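Dark clothes fade for three main reasons: hot water, too much detergent and the dryer. Most of the tips below deal with one of those. They apply to cotton T-shirts, sweatshirts, work pants and most blends. Wool and silk need their own page.

## Before the wash

- Turn everything inside out. The outside of the fabric takes the rubbing otherwise, and the rubbed fibers are what look gray.
- Close zippers and hooks.
- Empty the pockets. One tissue will cover a whole load in lint.
- Wash new black or navy items separately for the first 2 loads. Check the rinse water if your machine lets you see it.
- Keep towels out of the dark load.

Old advice says to soak new clothes in salt or vinegar to "set" the dye. Modern dyes are fixed at the mill, and a salt soak at home does very little. A cold rinse to get rid of loose dye is enough.

## Water and detergent

Use cold water on a short cycle. If something is really dirty, treat the spot by hand and still wash cold. Liquid detergent is better than powder here. Powder does not always dissolve in cold water, and it leaves pale streaks along the seams.

Measure the detergent. The lines inside the cap are hard to read, so I marked mine with a paint pen. For a medium load in soft water I use half of what the bottle says. If your darks feel stiff when they come out, run a second rinse before you blame the fabric.

Fill the drum about two thirds full. A packed drum gives you creases that turn into faded lines after a few months, mostly at the elbows and across the front of sweatshirts.
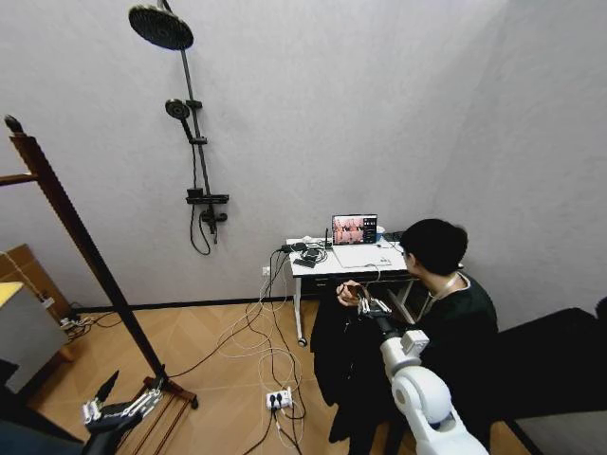

Take the load out as soon as the cycle ends. Shake each piece hard, twice, holding it by the hem and not the shoulders. Smooth the collar and the button band flat with your hand while they are still damp and you can skip most of the ironing.

## Drying

Air drying is best. Keep dark things out of direct sun, especially in July. An indoor rack by an open window works, or a line on the shady side of the house. Hang shirts upside down from the hem so the clothespin marks end up where they get tucked in.

I have a Stomel folding rack that cost $119. It holds one full load and the hinges are still tight. A cheaper one will do if you only dry a few shirts at a time.

If you have to use the dryer, set it to low and take cotton out slightly damp. Clean the lint screen first.

## Lint and pet hair

A damp rubber glove picks up hair faster than a sticky roller. Wipe in one direction only. For pilling, lay the garment flat on a table and use a fabric shaver with light pressure. Stay away from seams and loose threads.

## Bringing back faded black

Dye works on cotton, linen and rayon. It will not take well on polyester, and polyester stitching will stay the color it is now. Weigh the garment dry and follow the packet for that weight. Wear gloves, and run an empty hot cycle afterward if you dyed in the machine.

Lachlan Laing, 12 April 2021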